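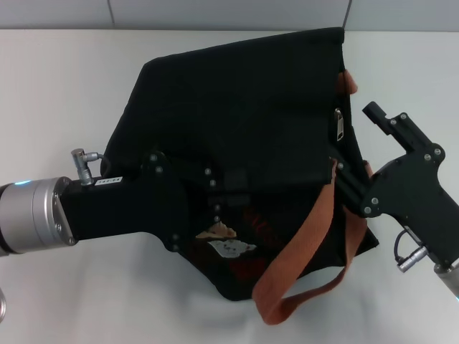

Riet Maes

3.2 Collecting the bag demonstrations

Figure 2. Two-arm teleoperation on the black fabric bag. The left gripper rests on the cloth while the right one has hold of the strap and the bag's edge.

Okay, so the bag. When Renato Medina and I planned the Prodska task set we figured the bag would be the easy one (it's light, it doesn't break, you can drop it all day), and it ended up eating most of December. Cloth just won't sit the same way twice! Every time we reset the table the flap had landed somewhere new, and the strap, a flat woven orange-brown thing, had its own ideas about where to go.

We started by teaching by hand, grabbing both arms and walking them through the motion. That worked fine for rigid objects, but with the bag you need your own two hands on two arms while leaning over a tabletop, and my demonstrations came out jerky. Renato's were smoother, though he got tired faster. So we moved everything for this task over to remote control, one hand controller per arm, and kept the hand-guided runs only as a comparison set (397 of them, see Section 4).

The habit we both fell into is the one in Figure 2: park the left gripper on top of the fabric as a sort of paperweight, then do the fussy work with the right. We never wrote that down as a rule. I'd still call it the most useful behaviour in the data, and I was pretty chuffed when the policy picked it up too.

In total we kept 1,387 remote-control demonstrations. We threw out a run if the operator let go of the controllers partway through or if the bag left the table. Slow runs stayed in, and so did fumbles where the operator lost the strap and went back for it, as long as they recovered within three tries. Renato wanted those gone. I wanted them in, and we argued about it over a lot of coffee, so Section 4 reports results both ways.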